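Danwood Under-Sink Water Filter
Set-Up Guide, Section 4: First Flush and Everyday Use

Revised 6/21/22

Your filter is mounted, the hoses are on, and the hard part is behind you. Now comes the fun bit — getting water through it! Set aside a little time for this section and keep a towel and a bucket handy. The steps are the same for the kitchen kit and the bathroom kit unless a note says otherwise.

Before you start

Check that the cold supply valve is closed and that the filter bowl is hand tight. The Rustus cartridge should be sitting with its blue cap facing up. If you bought the Mazandarani cartridge for hard water, the cap is gray and it goes in the same way.

CAUTION: Connect to the cold supply only. Hot water will damage the cartridge and can crack the bowl.

4.1 Opening the water

1. Put the bucket under the filter bowl.
2. Open the faucet all the way on the cold side.
3. Turn the supply valve a quarter turn and stop. You will hear air moving through the hose, and the faucet will spit for a bit. Let it!
4. When the stream runs steady, open the valve the rest of the way.
5. Close the faucet and run a dry paper towel around each joint. Paper shows a drip long before your fingers can feel it.

NOTE: If a joint weeps, close the valve, open the faucet to let the pressure off, and snug the nut an eighth of a turn. Please don't reach for a big wrench. The seals are soft and do their best work with a light touch.

4.2 Flushing the cartridge

A new cartridge holds fine carbon dust, so the first water may come out gray. It clears up quickly, and watching it go from cloudy to bright is one of our favorite parts of the whole job.

1. Take the aerator off the faucet and set it aside.
2. Run cold water at half flow for 4 minutes.
3. Close the faucet and wait 4 minutes more.
4. Repeat until a clear glass of water shows no gray when you hold it up to a window.
5. Rinse the aerator and screw it back on. 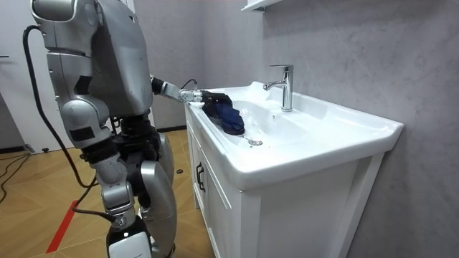
The flush water doesn't have to go to waste. Outdoor plants are fine with it, and so is a mop bucket. Just don't drink it or use it in a fish tank.

4.3 Setting the counter

The small dial on the filter head keeps track of how much water has gone through, in gallons. It needs to be set each time you fit a new cartridge.

1. Press the dial in and hold it.
2. Turn it to 300 for the Rustus cartridge or 700 for the Mazandarani.
3. Let go. The dial should spring back out and stay put.

The dial counts down as you use water. At 100 it turns from green to yellow, which gives you plenty of time to order the next cartridge.

4.4 Adding the Cakmont shutoff (optional)

If you have the Cakmont leak shutoff, fit it now, between the supply valve and the filter. The arrow on its body points toward the filter. Close the supply valve first, and repeat 4.1 when you are done.

CAUTION: Homes with freezing winters should drain any filter in an unheated room by October. Ice will split the bowl — see Section 6 for draining.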